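4.2 Timing of written feedback

The second question was whether the delay between a practice session and the written comment on it changed what trainees did with the comment. At Trivdale, supervisors wrote in the Fenus logbook on the day of the session or the morning after. At Genddale the comments were collected and released at the end of the week, a habit left over from the paper forms. Neither site changed its routine for the study, so the comparison below carries all the usual problems of a comparison between two hospitals.

We read 800 comments in full. Els Kuipers coded all of them and Nele Van Leeuwen coded a subset without seeing the first set of codes. Disagreements were talked through and settled, and the coding guide was revised once along the way, in October, when it became clear that "general praise" and "praise with a reason" were being mixed up. Comments coded before the revision were coded again. 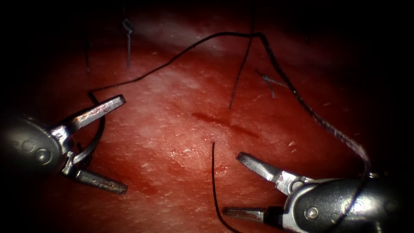
Same-day comments were shorter. They named a particular moment more often ("you rushed the last part"), and they more often contained a word about mood or tiredness. End-of-week comments read more like small reports. They had full sentences, fewer typing errors and more advice that could have been given to anyone at that stage of training. Several supervisors at Genddale told us they kept notes on scraps of paper until the end of the week. One had been using the back of a parking permit. Where such notes existed, the comments looked much more like those from Trivdale.

Trainees opened almost every comment they received. What differed was whether they replied. A reply was counted as any text entered in the response box, including a single word of thanks, and we treat the count with caution for that reason. Short, specific comments drew replies that asked something back. Long comments tended to draw an acknowledgment or silence. In interviews, trainees said that a long comment felt finished — there was nothing left to say to it.

4.3 Length of the scoring form

Both sites used the Boersma form, which has 13 items and a free text box at the end. Supervisors filled in the items first, as the form is laid out, and many of them then left the box empty. Those who began with the box wrote more in it and gave a wider spread of scores on the items above. We can't say which caused which. It may be that supervisors with something to say went to the box first.
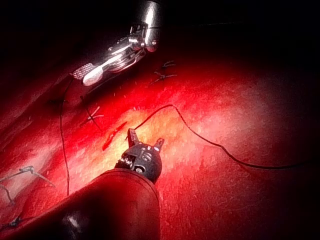

The items themselves were used unevenly. Items on planning and on asking for help were often marked "not seen." Items on neatness and pace were nearly always scored. Trainees noticed this, and in interviews they described neatness and pace as the things that counted, even where the supervisor's own comment was entirely about planning. We had not expected the form to teach so strongly on its own, and the interview guide had no question on it. The remarks came up while people were talking about other things.

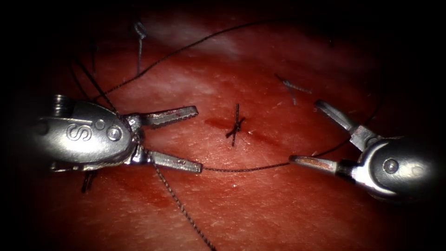 Figure 3. Suture practice surface with strands of thin dark thread and small knotted stitches.

A shorter form was tried at Genddale near the end of the study period. It kept 3 items and moved the text box to the top. Supervisors liked it, the program office did not, and it was dropped when the reporting deadline came up. The number of completed short forms was too small to analyze and they are left out of the tables. Reading through them, we found fewer empty boxes than in the long version, and we would want a proper trial before saying more than that.

4.4 Limits

Only 2 hospitals took part. Trainees who had left their program were not interviewed, and they may well have had the most to say about poor feedback. The logbook records when a comment is opened, but an open page is no proof of reading. We also had no access to spoken feedback, and most trainees said that the talk right after a session mattered more to them than anything typed later. Some written comments refer back to such a talk ("as discussed") and make little sense without it. These were coded as "unclear," which probably makes written feedback look worse than it was to the people receiving it.

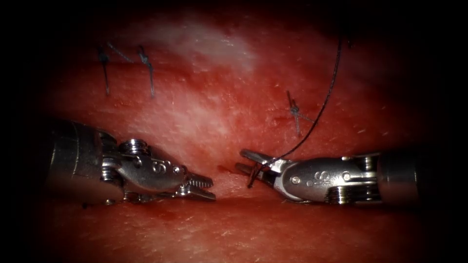

Trivdale — Department of Education and Training Research

4.5 What the sites did afterward

Trivdale kept its routine and added a reminder for supervisors who had not written by noon of the following day. Genddale moved to releasing comments as soon as they are saved. Some supervisors there asked for a way to hold a comment overnight before it goes out, mainly for difficult messages, and this is being added to the logbook settings. The text box stays at the bottom of the form for now.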